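[cell-users] Re: Gripper lost its hold during protective stop

From: Natalia Tapia
To: cell-users list
Date: October 7, 2019

Siebe, thanks for writing this up the same afternoon. I've put my answers under your message, along with what we found when Stojan and I went through the log. Please read the last part even if you never touch the egg task, as it applies to anyone using the two-finger gripper.

Siebe Wuyts wrote:
> Reporting a dropped part on the main arm at Albridge. I was running
> the egg transfer, plate to four-cup holder, on the Kesteo program.
> On the third pick the arm went into a protective stop partway over.
> I cleared the stop on the pendant and the fingers opened as soon as
> I did. The egg fell from maybe a hand's width and cracked on the
> kraft paper. I hadn't pressed anything for the gripper.
>
> Nobody had a hand in the area. I was at the desk with the pendant.
> I've cleaned up and left the arm powered off with a note on it.
>
> Two questions. Is the gripper supposed to open on a reset? And what
> caused the stop in the first place? There was nothing in the way
> that I could see.
>
> Siebe

The second question first. The stop was a joint torque limit on the middle wrist joint. Nothing was in the way, but the cable from the forearm had worked its way under the wrist and was being pulled tight as the joint turned. There is a scuff on the cable jacket where it rubbed. The conductors test fine and Stojan has checked the connector at both ends. The arm did what it should have done there, and I would much sooner have a stop than a torn cable.

The cable clips came off when the forearm was swapped over to the Albers mount and they weren't put back. That's on me, as I signed off the swap. New clips are on order. Until they arrive the cable is running loose, so speed is held at 100 mm/s and someone watches the cable the whole time.

Now the gripper. No, it is not supposed to open on a reset. The log shows 16 resets since the last firmware update, and the fingers moved on every one of them. Most of those were with the gripper already open and empty, so there was nothing to notice. The controller drops the tool output when it resets, and the gripper then comes back up in its start position, which somebody set to fully open. Before the update it held its last position. I've reported it to Zorkutdale and they have reproduced it on their bench. They are talking about a fix in November, with no firm day.

An egg on the paper is a small mess. The same arm was carrying the steel test block for Baltazar's runs two weeks ago, and that would have come down just as quickly on somebody's fingers. I'm treating this as a safety fault for that reason, and the block is off limits on this arm until the fix is in and tested.

In the meantime I've changed the start position to "no move" in the gripper settings. Stojan and I ran the egg task again at low speed, triggering stops by hand from the pendant at different points in the transfer. The fingers kept their hold each time. That's encouraging, but the setting gets wiped when the controller loses power, so don't rely on it.
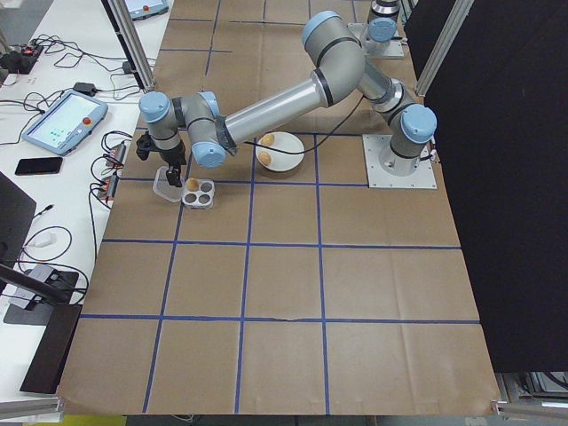
What to do after a protective stop

1. Leave the pendant alone and look first. Find out what the arm was doing and whether it is holding anything.

2. If it is holding something, put the foam pad under it before you reset. The pad is kept in the drawer of the desk. Put it in with a long edge toward you and take your hand out again before you touch the pendant.

3. Check the cable from the forearm to the base. If it's tight or caught under the wrist, press the emergency stop before you reach in to free it.

4. Confirm the gripper start position on the settings page. It should read "no move". If it reads "open", the controller has lost power at some point and you need to set it again.

5. Reset, then jog the arm clear by hand. Do not resume the program from the middle. It remembers the last waypoint but not whether the gripper has anything in it.

6. Write it in the log, including the stops where nothing fell. We'd have caught this earlier if the empty ones had been written down.

A few other points that came up.

Grip force for eggs stays where Siebe had it. Olga asked whether a tighter grip would have helped and it wouldn't have, as the fingers were driven open.

The second arm at the back of the table is on the older firmware, and I haven't seen the fault there. Please don't update it. I'd like one unit left as it was so Zorkutdale can compare the two if they ask.

Baltazar, I know this holds up your block runs. If you can use the lighter foam version for now, send me the program and I'll look it over. About 400 g is the most I want anyone lifting until the fix is in.

Siebe, you were right to power it off and leave a note. The note has gone into the log and the arm is open for low-speed work again. If you still have the phone video of the reset, could you put it in the shared folder? Zorkutdale would like to see how fast the fingers open.

Natalia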